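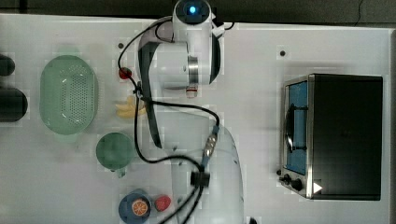

Budgeting for the second bench

Sunday, March 25, 2018

The purchasing plan for the coming year has been settled, and I set it out in this post for readers who asked how the money is to be divided.

The first bench has one arm over a white tabletop, with a toaster oven, a colander, a cup, a plate and some toy fruit. The second will follow the same layout. Oratile Shezi obtained quotations from Avard and Wojcik, and the Wojcik figure was lower by 11 per cent once freight to Firkisby was included. Delivery is promised within 10 weeks.

Cabling was underestimated last time. The leads on the present arm loop over the shoulder and down its length, and a spare set has now been entered as its own line. I have also allowed 15 per cent for contingencies, which Avard's representative considered generous. I do not agree.

Kitchen items remain a minor expense. The whole of the Skatodby order, toy food included, came to roughly 80 dollars. A second toaster oven will be purchased locally, and the colour is of no consequence.

Two matters are still open. The service agreement must be signed before the December renewal, and the electrician has yet to confirm whether the far wall can carry another circuit. The order will not be placed until his letter arrives.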